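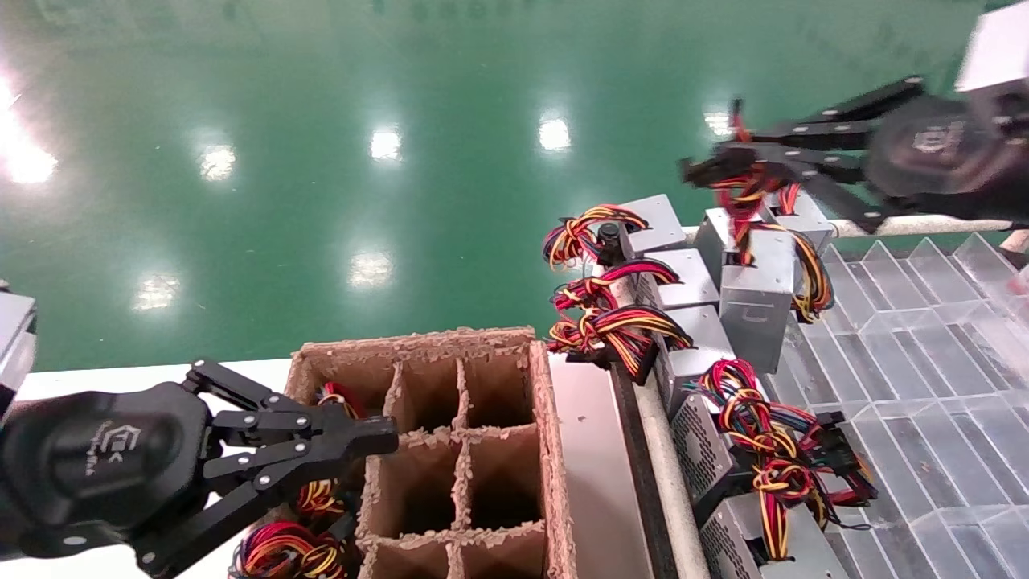 Rurkeo Puts Its Own Face Mask Claims to the Test, Drops Three of Them

For release 2/7/19

Rurkeo, the skin care maker behind the Wuvell line of masks and cleansers, is rewriting the label on its best-selling clay mask after a home-use trial gave the company less to brag about than it had hoped for.

The Wuvell Overnight Clay Mask has been sold for years with a promise to "shrink pores, erase dark spots and detox tired skin." Starting with jars shipped in July, all three of those claims are gone. The new label says the mask absorbs oil and leaves skin feeling smoother until the next wash. The formula is the same. So is the price.

Why the change

Face masks are easy to sell and hard to pin down. A jar can say "detox" without saying which toxins, where they came from or where they went. It can say "visibly smaller pores" and leave it to the buyer to decide what she saw in the bathroom mirror. Rurkeo has used that kind of language as freely as any other company in the business, and sold plenty of jars with it.

Last year the company asked Brinon, an outside product testing firm, to run a trial that could come back with an answer the sales department would not like. Brinon signed up 700 people with oily or combination skin. Half were given the Wuvell mask in a plain white jar. The other half were given a plain moisturizer in the same jar. Neither group was told which one it had.

Of those who started, 463 stuck with it to the end and filled in every form. That is a lot of people dropping out, and Rurkeo would like readers to keep it in mind when they look at anything below. People who quit a face mask are often the ones who did not care for it.

What came back

Oil was the bright spot. People using the clay mask had less shine on the forehead and nose the morning after, both by their own account and on the blotting paper test. By evening the difference was mostly gone.

Pore size did not change in a way Brinon could measure. Many people in the mask group said their pores looked smaller. Many people in the moisturizer group said so too.

Dark spots did not fade in either group. The trial may have been too short to catch a slow change, but Rurkeo has no evidence of one and will stop saying otherwise.

As for detox, Brinon asked the company to name the thing it wanted measured. The company could not come up with one.

Some people found the mask too drying, mainly on the cheeks. The new label suggests using it on oily areas only and skipping it altogether on skin that is already sore or peeling. It also drops the advice to leave the mask on overnight, which made no difference to the oil results and a real difference to the complaints. Fifteen minutes is plenty. The word "Overnight" comes off the name later in the year, once the printed lids are used up.

About "natural"

Rurkeo is also taking the word "natural" off the front of all Wuvell packaging. Clay comes out of the ground, and so do many things no one should put on her face. The word told shoppers very little about whether the product was gentle, and customer mail suggests that a fair number of them took it to mean exactly that. The scent in the mask, a mix of mint and cedar oils, is in fact the ingredient most likely to bother sensitive skin. A version with no scent goes on sale alongside the regular one.

A word on "clinically tested"

The company talked over whether to put "clinically tested" on the new jar and decided against it. The phrase says a test took place. It does not say how the test went. Shoppers who want to know can ask for the summary of the Brinon trial, including the drop-out figures and the questions as they were put to users.

Rurkeo paid for the trial. Readers should weigh that as they would with any study paid for by the people selling the product. The summary has been read by Mäkelä, a consumer research firm that had no part in the testing, and its comments – not all of them kind, especially on the length of the trial – are printed in full at the back.

Where to find it

The relabeled Wuvell Clay Mask comes in the regular 100 ml jar at stores that already carry the line. Old jars will be on shelves for a while and are the same product inside. Customers who bought one for the pores or the dark spots and feel let down can return it to Rurkeo, opened or not, for their money back. A receipt helps but is not required.

The Wuvell eye cream and the peel-off mask are next in line for testing. Their labels stay as they are until the results are in, and shoppers may want to read them with that in mind.

About Rurkeo

Rurkeo makes cleansers, masks and creams under the Wuvell name. Copies of the trial summary, product samples and label artwork are available to reporters and reviewers from the Rurkeo press desk. Reviewers who receive samples are under no duty to like them.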